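Section 4. Cleaning and Storing White Glazed Serving Ware

4.1 Scope

This section applies to all white glossy bowls, tureens and rounded containers issued to the Trerkutier residence kitchens under stock group 1191. Flat plates and trays are covered in Section 5. Kitchen staff must read Section 2 (Sink Safety) before beginning.

4.2 Items Required

Dish soap, general purpose
Soft sponge (no scouring side)
Two lint-free cloths
Ribbed drying mat, dark gray
Shelf liners, one for each stacked piece
Inspection card, form 64

4.3 Washing

1. Remove rings, watches and bracelets.
2. Scrape off food with a rubber spatula. Do not use metal utensils.
3. Fill the left-hand sink with warm water and add soap. Place one piece in the sink at a time.
4. Wash the inside first, then the outer wall, then the foot.
5. Run the sponge along the full length of the rim twice. Grease collects under the lip and is easily missed.
6. Rinse under running water until no suds remain.

CAUTION: Do not move a piece directly from the oven or the refrigerator into the sink. Sudden changes in temperature may crack the glaze.

4.4 Drying

1. Lay the ribbed mat flat on the counter with the ridges facing up.
2. Set the piece upside down on the mat and leave it for one hour.
3. Wipe the outside with a dry cloth. Use the second cloth for the inside.
4. Wash the mat at the end of each shift and hang it over the rail.

NOTE: Mats that have lost their ridges no longer drain properly. Request a replacement from Akua Abugri in Stores.

4.5 Checking the Surface

Inspect each piece under the counter light before it is put away. Turn it slowly and watch the reflected light travel over the curve. On sound glaze the bright spots slide smoothly. A spot that breaks or jumps may mark a chip, a scratch or dried soap. Wash the area again and repeat the check. If the mark remains, complete form 64 and place the piece on the hold shelf.
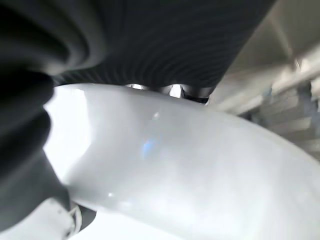
Figure 4-1. Highlights on a glossy white curved surface, with dark ribbed material behind.

4.6 Storage

1. Place a liner between stacked pieces.
2. Stack no more than four pieces of the same size.
3. Keep rims clear of the shelf edge.

CAUTION: Do not slide stacked pieces across a shelf. Lift them with both hands.

Questions about this section should be directed to Ferenc Lakatos, Kitchen Services, extension 1613.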